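Before-You-Hand-Over-the-Keys Checklist: My Walkthrough of the Dorkincombe Rental

Tuesday, September 3, 2024

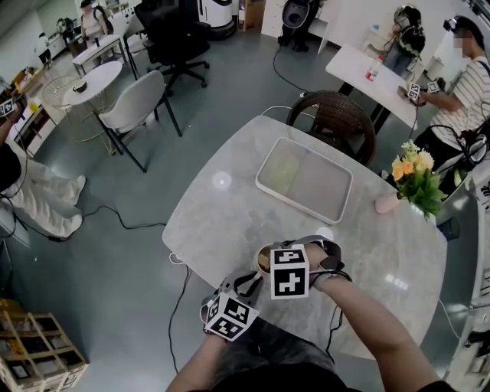

Outside and Front Door

[x] House number readable from the street. Yes, day and night. The porch bulb is new and it's plenty bright.

[x] Front steps solid. I jumped on all of them like a kid and the neighbors probably think I've lost it. No wobble, no soft spots.

[ ] Handrail tight. The bottom bracket has a little play in it. Two longer screws should do it, and I've put them on the hardware store list along with everything else (it's a long list, sorry).

[x] Deadbolt opens from inside without a key. Good and smooth. If you ever change this lock, please don't put in the kind that needs a key on both sides!

Smoke and Carbon Monoxide Alarms

[x] Alarm in each bedroom and in the hallway. All there. I pressed every test button and my ears are still ringing.

[ ] Alarms under ten years old. The one in the back bedroom has no date I can read, so I'm treating it as too old. Replace before guests.

[x] Carbon monoxide alarm near the bedrooms. Plugged in low on the hallway wall, battery backup works. I pulled it out of the socket to check and it kept right on going.

Kitchen

[x] Fire extinguisher, needle in the green. It's a small Andik and it hangs by the back door now. It used to live behind the trash can, where you'd have had to move the trash can to get at it, and I really didn't like that.

[ ] Stove anti-tip bracket. Missing! I tugged the range forward and there's nothing back there but crumbs and one fork. This goes at the top of the repair list, especially with families booking.

[x] GFCI outlets trip and reset. Both counter outlets fine. The one by the sink is stiff to reset, so push harder than you think you should.

[ ] Under-sink shutoffs turn. Hot side turns, cold side is frozen solid. I stopped before I broke something. Plumber.

Bathroom

[x] Water heater setting. It was turned up way too high when I got here. I brought it down, waited a couple of hours, ran the tub, and the thermometer came in under 120.

[ ] Non-slip surface in the tub. The old mat had gone slimy on the bottom and I threw it out. Need a new one with suction cups that still suck.

[x] Grab bar. Pulled on it with all my weight, didn't budge.

[x] Exhaust fan. Loud, but it holds a square of toilet paper against the grille, and that's my whole test.

Heat and Laundry

[x] Furnace filter. Changed it. The old one had been in since February and looked like a gray sweater.

[ ] Dryer vent clear to the outside. The flap outside barely lifts when the dryer's running. The hose behind it is that white plastic kind, so I want it swapped for metal while we're back there. Hirvonen quoted me $550 for the vent cleaning, the new hose and a look at the furnace all in one trip, and I'm inclined to just say yes.

[x] Space heater. There's one in the closet, a Zaren, 900 watts. Cord's good and it shuts off when I tip it over. I taped a note on it: wall outlet only, no power strips.

Stairs and Upstairs

[x] Light switch at top and bottom. Both work.

[x] Nothing stored on the stairs. Cleared. (It was my own toolbox.)

[ ] Bedroom windows open far enough to climb out. Front bedroom is great. Back bedroom is painted shut, and I couldn't get a putty knife through it. No guests in that room until it opens, please.

Paper Stuff

[x] Emergency numbers and the full street address on the fridge. People on vacation never know the address they're staying at, so it's in big letters.

[x] Shutoff map for water, gas and power. Drew it myself, so excuse the artwork.

Still open, in the order I'd do them: stove bracket, back bedroom window, back bedroom alarm, dryer vent, cold water shutoff, handrail, tub mat. I've got the bracket and the alarm ordered already and I'll be back with the drill on my next free morning.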